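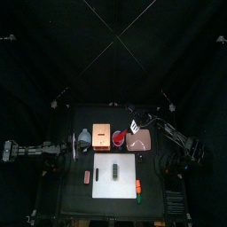
Section 4. Setting up your suite on the Sisell tenant portal

Welcome to the fun part of the move! By now your lease is signed, your keys are in hand and your suite has its own page on Sisell, the portal that Jandness uses to run the Tultwood Building. Most of what you will want day to day lives there: access cards, the lobby directory, after-hours air, the freight elevator and the shared conference room. Set aside half an hour, do it all in one sitting, and you will hardly have to think about it again.

Before you start

You will need your welcome letter, which has your suite number and a one-time sign-in code, and the names of everyone who needs an access card. Have your company name ready exactly as you want it to read in the lobby. If you have taken two suites on one lease, you will have a single letter and a single code for both.

4.1 Signing in for the first time

1. Open the portal address printed on your welcome letter.
2. Choose New Tenant, then type your suite number and the one-time code.
3. Set a password and add a cell number. A text arrives with a confirmation code.
4. Check the suite details on the first screen. The floor area should match your lease – for the larger suites on the east side that is 1660 square feet.
5. Press Confirm.

Note: The person who signs in first becomes the suite manager. You can hand this over later under Settings > People, but only the current suite manager can do it.

If the floor area is wrong, don't press Confirm. Press Query instead and carry on with the rest of the section. The query goes straight to the Jandness leasing desk, and nothing else is held up while they look into it.

4.2 Adding people and access cards

Each suite comes with a set of cards, listed by number in your welcome letter. They are blank until you assign them.

1. Go to People and press Add.
2. Enter the person's name and email.
3. Type in the number printed on the back of the card.
4. Pick an access level: Business Hours, Extended or Anytime.
5. Press Save and try the card at the reader by your suite door.

The reader blinks green twice the first time it sees a new card, then once after that. New cards are live within a few minutes, so you can hand them out over coffee on day one. It really is that quick!

Caution: Anytime cards also open the side entrance on the alley. Give this level only to people who have been shown how to set and clear the night alarm (Section 7).

To cancel a lost card, open the person's entry and press Stop Card. Do it right away, even if you think the card is just in another jacket. A stopped card can be turned back on with one press.

4.3 The lobby directory and the Negri door panel

We love how the new directory turned out. It is a proper bright touch screen by the elevators, and it talks to the Negri panel at the street door, so visitors see the same listing in both places and can call you from either one.

1. Go to Directory and press Edit Listing.
2. Type your company name. The listing holds two lines.
3. Add up to four extra names if visitors are likely to look for a person instead of the company.
4. Under Calls, choose which phone should ring. You can add a second number to ring if the first isn't picked up.
5. Press Preview, check your spelling, then press Publish.

Walk down and test it. Tap your own listing on the Negri panel, answer on your phone, and press 9 to release the door. If the call comes through but the door stays shut, check that your phone is sending keypad tones. On some desk phones this is off by default.

Note: Suite 101 opens directly onto the lobby and has its own doorbell as well as a directory listing. If you are the tenant there, set both to ring the same phone or your visitors may end up waiting at one while you answer the other.

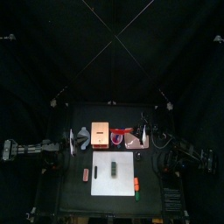 4.4 After-hours heating and cooling

Air runs in all suites from 7 a.m. to 6 p.m. on weekdays, at no extra charge. Outside those hours you order it by the hour, for your own suite only.

1. Go to Comfort and press New Request.
2. Pick the date, start time and number of hours.
3. Check the price shown at the bottom of the screen.
4. Press Order.

You can also start an hour on the spot by holding the top button on your wall thermostat for three seconds. The display shows a small moon while after-hours air is on. Press the same button again to stop early; you will be charged for whole hours.

For a regular late evening, tick Repeat before you order. Repeats run until the end of March and then need to be set again – Sisell will email you ahead of time.

Caution: Don't use portable heaters. The outlets along the window walls share a circuit with the suite next door, and a tripped breaker there means a call to the building engineer.

4.5 Booking the freight elevator

Furniture day! The freight elevator is at the rear, next to the loading bay, and must be booked even for a single large item.

1. Go to Building > Freight and choose a two-hour slot.
2. Enter the name of your mover and the truck length.
3. Upload the mover's insurance certificate as a PDF.
4. Wait for the slot to turn from yellow to green before you confirm with your mover.

Caution: No single item over 800 pounds may go in the freight elevator. Safes, large copiers and stone tabletops often go over. Ask the supplier for the shipping weight and, if it is close, call the building office before you book.

The padded wall covers hang on hooks inside the loading bay. Put them up before the first load and take them down after the last. Floor protection in the hallway is up to your mover.

Note: Weekend slots go fast at the end of the month. If you can't find one, press Join Waitlist, and pick a weekday backup while you are there.

4.6 Where to get help

Press the question mark at the top of any Sisell screen to send a message, or dial extension 3611 from the lobby phone to reach the building office during business hours. For water leaks, a stuck elevator or a door that won't lock, use the emergency number on the back of your access card at any time of day.

Section 5 covers the shared conference room, including how to connect a laptop to the big screen and where the spare chairs are kept.

Jandness Tenant Guide, Tultwood Building. Updated November 2024.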